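Skimel Opens Hand-Guided Training Service for Small Robot Users

ZEDOSITZ, November — Skimel, a maker of teaching tools for industrial robots, said this month that it is opening a hand-guided training service to outside customers. Companies can now have a task recorded by people using hand-held grippers and receive the recordings in a form their own robot programmers can use.

The service is called Rosell. It has been in use inside the company for 15 months, and in that time operators have recorded 173 separate tasks with it. Most were tabletop jobs such as placing parts, setting items on a stand and moving containers from one spot to another.

In a Rosell session, the operator does the job with a gripper in the hand. The tool has two facing fingers with flat pads, and a camera looks out past them at the work surface. The operator opens the jaws, moves toward the object and closes them, and the motion is saved along with the view from the tool.
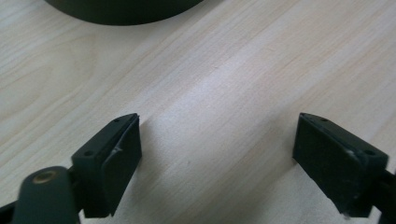

Does a customer need to own a robot before ordering a session?
Customers can order recordings first and pick a robot later, as long as the robot they choose can carry a two-finger gripper of similar reach.

Skimel started work on the service after customers said that programming short jobs took too long to be worth the cost. A task that changes every few weeks often stays manual for that reason. With hand-guided recording, a person who already knows the job shows it directly, and the programming staff works from the result.

"The people who know how a part should be picked up are usually out on the floor," said Ese Dauda, head of training services at Skimel. "We wanted them to be able to show it with their own hands. A new operator can be making usable recordings the same afternoon."

A standard order covers 200 recordings of one task. The operator repeats the job with small changes in where things start, so the robot's software has more than one version to learn from. Recordings that contain a dropped item or a long pause are marked and kept in a separate folder, and the customer decides whether to use them.

Jobs that call for two hands are recorded with one device in each. The operator works over a small table, and a second view taken from head height shows both hands and the work between them.

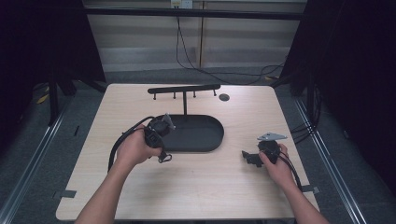
How long does an operator have to train before recording?
Skimel schedules three practice rounds for each new task, and an experienced operator may need only one of them.

Two-handed recording was added to the service in the spring. It takes more setup — the two devices have to agree on timing, and the start position of each hand is checked before every round — but it opens up work that a single gripper cannot do, such as steadying a holder with one side and placing a part with the other.

The first outside customer is Schmieder, which supplies fittings and small assemblies to appliance makers. Schmieder sent Skimel a list of bench tasks over the summer and chose three for the first order. Recording for the first of these is complete, and the other two are scheduled for the winter.

"We gave them the jobs our own people find dull," said Yannick Mallet, production manager at Schmieder. "I wanted to see the recordings before I made up my mind. They were clear enough that our programmer could start on them without calling anyone."

Sessions take place at Skimel's site in Zedositz. Customers may send their own staff to do the recording or have Skimel operators do it from written instructions. Parts and fixtures should be shipped ahead of the session and are returned with the finished order. Remote control sessions, in which an operator drives the customer's robot from a separate station, are offered on request and quoted separately.

Orders for the winter schedule are open now. Requests should name the task, list the parts involved and state whether one or two hands are needed.

About Skimel
Skimel designs hand-held teaching tools and recording software for industrial robots. The company is based in Zedositz.

Press contact: Ese Dauda, Training Services, Skimel, Zedositz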